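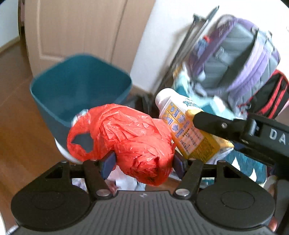
How to bind a quilt by machine

Trim the quilt so the edges are straight and the corners square. Cut strips 2 1/2 inches wide and join them on the diagonal. Fold the long strip in half, wrong sides together, and press.

Line up the raw edges on the back of the quilt. Leave a 15 inch tail and sew a 1/4 inch seam. Stop 1/4 inch from each corner, fold the strip up, then down, and carry on.

Join the tails, fold the binding to the front and clip it. Stitch close to the fold – go slowly at the corners.

Marlene Rezende uses a stitch length of 3 for this last round.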